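Search this site Enter a word Go

Home Money Prices Banks Taxes Glossary For Teachers

How Prices Are Measured

Prices change. A loaf of bread may cost more this year than last year, and a bicycle may cost less. To find out what is happening to prices in general, a country has to put many prices together into one number. That number is called a price index. This page explains how a price index is made and how it is used.
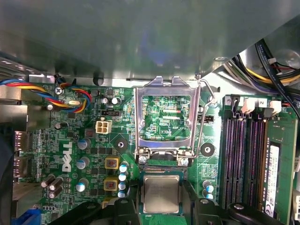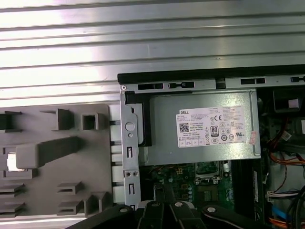
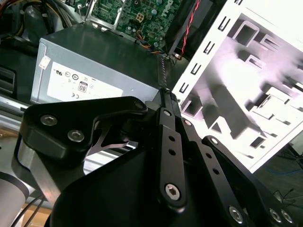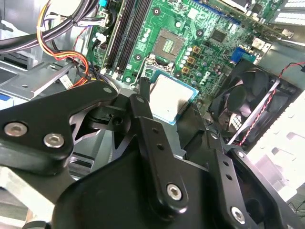 Inside a desktop computer. Computers are listed under household goods.

What is inflation?

Inflation is a rise in the general level of prices. One price going up is not inflation. If strawberries cost more in November because fewer are growing, that is a change in the price of strawberries. Inflation means that, taken together, the things people buy cost more than they did before.

When the general level of prices falls, the word is deflation.

The basket

The people who measure prices start with a list. The list is called a basket, although nobody could carry it. It holds goods, such as milk, shoes and computers, and services, such as haircuts, bus rides and rent. A good is a thing you can buy. A service is work that someone does for you.

The basket should match what families really buy. To find this out, a statistics office asks a large number of households to write down their spending. The list is then updated from time to time. Items that people have stopped buying are taken off, and new items are added.

An example: Prandine

The country of Prandine uses a coin called the lis. In the first year, its basket costs 600 lis. This year is chosen as the starting point, or base year. The index in the base year is always set at 100.

In the second year, exactly the same basket costs 630 lis. To find the new index, divide the new cost by the old cost and multiply by 100:

630 ÷ 600 × 100 = 105

The index has gone from 100 to 105. Prices in Prandine have risen by 5 percent, so the inflation rate for that year is 5 percent.

In the third year, the basket costs 631 lis. Divide 631 by 600 and multiply by 100 again. The index is now a little over 105. Prices are still higher than in the base year, but they have hardly moved since the second year. The inflation rate for the third year is less than 1 percent.

Note the difference between these two statements:

Inflation fell in the third year. (True)
Prices fell in the third year. (False)

When inflation falls, prices are rising more slowly. They have not gone back down. People often mix these up, and so do some news reports.

Weights

Some items matter more than others. A family in Prandine spends far more on rent than on salt. If the price of salt doubled, the family would barely notice. If the rent doubled, the family might have to move.

For this reason each item is given a weight. The weight shows how large a share of spending goes to that item. Rent has a large weight. Salt has a very small one. A change in the price of a heavy item moves the index a lot, and a change in the price of a light item moves it only slightly.

Weights also explain why the index may not match your own family's costs. A household that drives everywhere feels a rise in fuel prices more than one that walks. The index describes an average household — and very few households are exactly average.

When the item itself changes

Suppose a bar of chocolate keeps the same price but gets smaller. Each bite now costs more. Price collectors record the weight of the bar as well as its price, and the change is treated as a price increase.

The opposite can also happen. A new model of computer may cost the same as last year's model but work faster. The buyer gets more for the same money. Statisticians try to estimate how much of the price is due to the better quality and adjust the figure. This is one of the harder parts of the job.

Who uses the index?

Central banks use it when they set interest rates. Governments use it to decide how much to raise pensions. Workers and employers use it when they discuss pay. If wages rise by 3 percent and prices rise by 5 percent, workers can buy less than before, even though they are paid more lis.

Try it yourself

1. Choose five things your family buys often.
2. Write down the price and the size of each one.
3. Add up the five prices. This total is your base.
4. Check the same five items in the same store a few months later.
5. Divide the new total by the base and multiply by 100.

Use the regular price each time, or use the sale price each time — do not switch between them.

Words to know

Base year: the year that other years are compared with.
Basket: the list of goods and services whose prices are checked.
Index: a number that shows change compared with a starting point.
Weight: the share of spending that goes to one item.

Text: Zuzanna Kalinowski. Checked by Pieter Jacobs.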